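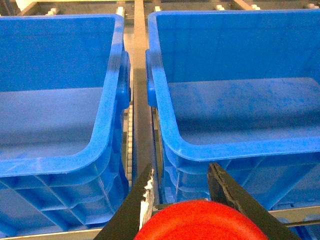
Page last changed: November, by Ecaterina Ilie

4. Setting up your Birkier label printer

Okay, the fun part! I've set up a few of these now and it goes pretty fast once the roll is in straight.

1. Pop the lid and drop the roll in with the labels facing up. I always get this backwards the first time.
2. Feed the loose end under the gray bar until it pokes out the front, then close the lid (push till it clicks on both sides).
3. Plug it in and hold the feed button for four seconds. It'll spit out a blank label or two.

Note: the small roll holds 112 labels and the big one holds 434. Tell the printer which one you've got under Roll Size, or the low-paper warning will drive you nuts. 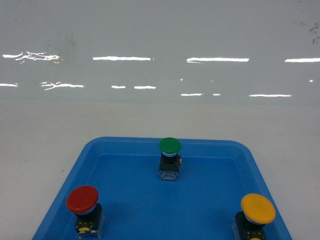
4. Open Coman on your computer, pick Add Printer, and print the test label. If it comes out faint, bump the darkness up to 7 and try again.

Caution: the print head gets hot! Let it cool before you go poking at a stuck label, and please don't use a knife on it.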